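About Sultlow

Sultlow sells and rents tableware for homes, small cafes and company lunchrooms. We carry trays, plates, flatware and woven placemats, and most of what we stock can be bought one piece at a time.

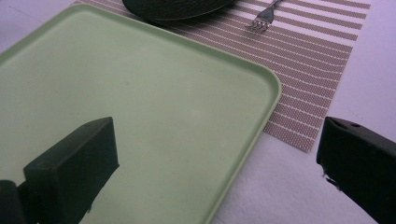
The business was started by Elżbieta Kwiatkowski, who had spent 18 years buying for hotel dining rooms. Nicanor Vidal joined her later and runs the warehouse and the rental side. There are 7 of us now, including two part-time packers.

Our catalog has 2,391 items. The Bielecka line covers trays and serving pieces, and Jakano is our range of placemats and runners. Plates and forks are sold open stock, so a set can be filled in later - we keep discontinued colors until they run out.

Rental orders go up to 1,000 place settings. Scrape the plates before you send them back and we do the washing here. Placemats should be shaken out and returned flat, in the sleeve they came in.

The showroom is at the front of the warehouse. You are welcome to bring a plate from home and try it on our mats and trays before you order.

Page updated 7 August 2024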